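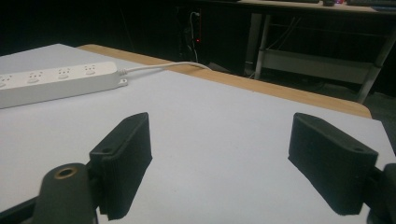
Filed under: Gripper Care & Setup, Common Questions

3 Jun 2020 | by Kylie Hinds

We get a lot of mail about looking after the Dralley hand-held gripper, and most of it comes from people who have just been handed one and told to get on with it (welcome, by the way!). I've gathered up the things we answer most often. If yours isn't here, write to the bench and either Noémi Bakos or I will get back to you.

How often should I change the finger pads?

Later than most people think, but sooner than they'd like to pay for. On our own bench a pair of pads lasts over 475 grasps of hard plastic things before we start to notice slipping, and a good deal longer if you mostly pick up cloth or foam. Go by feel more than by the number. Run your thumb across the face of the pad, and if the texture has gone smooth in the middle, order a new pair. Always change both sides together, please, even when one looks fine.

The edges of my pads look ragged. Is that a problem?

Usually it isn't. The pad sheet is cut by hand and a little point at a corner won't hurt anything. What you want to watch for is a corner that lifts when you pull on it gently, which means the glue is letting go and the whole pad will follow sooner or later. Trim a loose thread with small scissors and leave the rest alone. I know it's tempting to tidy it all up, but I have ruined more than one good pad that way myself!

What should I set up on before I adjust the fingers?

A plain, pale, flat surface, big enough that you can open the fingers all the way without bumping into anything. We lay a light cover over the table so the dark fingers stand out against it and it's easy to see whether they sit evenly.

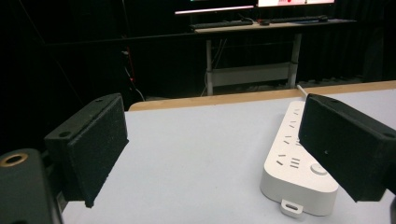
Open the gripper fully, hold it a little above the table and look down between the fingers. They should lean in by the same amount on both sides. If one is clearly off, loosen its screws by half a turn, nudge it, and snug it back up. Then close the gripper slowly on a folded sheet of paper and tug. The paper should hold just as well at the tips as it does farther in.

How tight should the screws go into the brass inserts?

Snug, and then stop. The inserts are set into plastic, and if you lean on the driver they will start to turn in their seats. Use the short hex key and hold it by the short end so you can't overdo it. If an insert is already spinning, please don't fill the hole with glue. Ask us for repair sheet 663, which Lajos Kun wrote up in April and which has saved quite a few mounts by now.

Can I clean the pads with alcohol?

A barely damp cloth is better. Alcohol creeps under the edges and softens the glue, and then you're back at the ragged corner question.

Do the older Piditz pads fit?

They do, with the 2 mm spacer behind them. Without it the tips touch before the rest of the pad does.

Where do I send a gripper that needs more than this?

Pack the fingers separately from the body, put your name on both, and mark the box for Kinga Szabó at the Puvach bench. She generally has it back to you within seven working days.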